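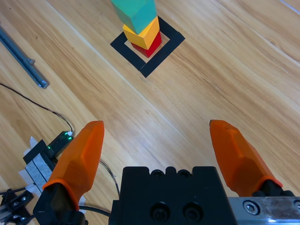 **Which tape can I use to mark a square for block stacking on a wooden table, so that it does not leave glue behind?**

*coker_evenings, October 9, 2019*

I would like to mark a square on our table for a stacking game with colored wooden blocks. The player must build the tower inside the square and the corners of the blocks should not go over the line. The table is solid wood with oil on it, no varnish, and it is used also for dinner. The tape would stay for 6 weeks. I have at home black electrical tape, and a paper tape from painting the walls. Which one is better, or should I buy something else? Also I would be glad for advice on how big the square should be. The blocks are cubes and one side measures 44 mm.

---

**tsikata_woodshop**

Cloth tape with a weak glue is the best choice for an oiled table. In shops it is often called gaffer tape, and you should look for the words "removable" or "residue free" on the roll. It comes in black, and a child can see it well on light wood.

Electrical tape I would not leave for so long. It is stretchy, and after you put it down it wants to become short again, so the ends move and the glue stays behind as a sticky line. For one afternoon it is fine. Painter's tape comes off easily, but read the package first. Many rolls have a number of days printed on them, and the cheap ones become hard to remove when this time is over. If you use it, take it away and put a fresh one before the time ends.

Please try first on the underside of the table. Put a short piece there and leave it for some days, then pull. Oiled wood is not the same everywhere and I can't promise for yours. If the table was oiled recently, wait until the oil is completely dry, or no tape will hold on it.

When you remove the tape, pull it slowly and flat, back over itself. Do not pull straight up. If a little glue stays, rub it with a cloth and a few drops of the same oil you use for the table, and wipe it dry after. Don't use nail polish remover, it will make a pale spot.

One more thing: wood becomes darker or lighter with the sun. If the table stands near a window, you may find a square after you remove the tape, even if all the glue is gone. On our bench it needed most of a summer to become equal again.

---

**blocks_and_soup**

I teach a small group of children in Urkness and we play this game often, so I can answer about the size.

Make the inside of the square two times the side of your block, a bit more for the first days. With your 44 mm blocks this means an inside of 88 mm. The bottom block then has free space on every side, and a block that sits turned on the one below still stays over the square when you look from the top. If you make the square only as big as the block, the children spend all the time pushing the first block with the finger and they never come to the second.

How I make it:

- I cut a square of cardboard, lay it on the table and put the tape along its four sides.
- I let the ends of the tape go over each other at the corners, then I cut with scissors *before* pressing down. Never with a knife on the table!
- I take the cardboard away and press the tape with the back of a spoon.

A thin tape is better than a wide one. A block which stands half on the tape leans a little, and with three blocks you already notice it. Ours is 21 mm wide and this is the maximum I would use.

You can also turn the square so that one corner shows to the player. It is the same square but the children find it harder, I think because they want to put the block parallel with the edge of the table. I would keep this for later, when the straight one becomes boring.

For the rules, we say a turned block is allowed when it stays standing until the hands are back in the lap. The first player to have 6 good towers chooses the next game.

---

**Vora_mornings**

Why tape on the table at all? Take a big piece of cardboard or an old cutting board, and draw the square on it with marker. You put it away for dinner and the table stays clean.

---

**coker_evenings**

Thank you for all the answers. The board was my first idea also, but it slides on the oiled wood when somebody leans on it, and the tower falls. I will buy the cloth tape and test it under the table. The cardboard trick I will use for sure, my last square had four different sides.

---

**Vora_mornings**

Put a wet dishcloth under the board, well squeezed. Or the rubber net which is sold for under carpets.

---

**tsikata_woodshop**

Please, not the wet cloth on an oiled table. It makes a mark if you forget it there. The rubber net is okay for an hour, but don't leave it overnight, some of them stick to the oil.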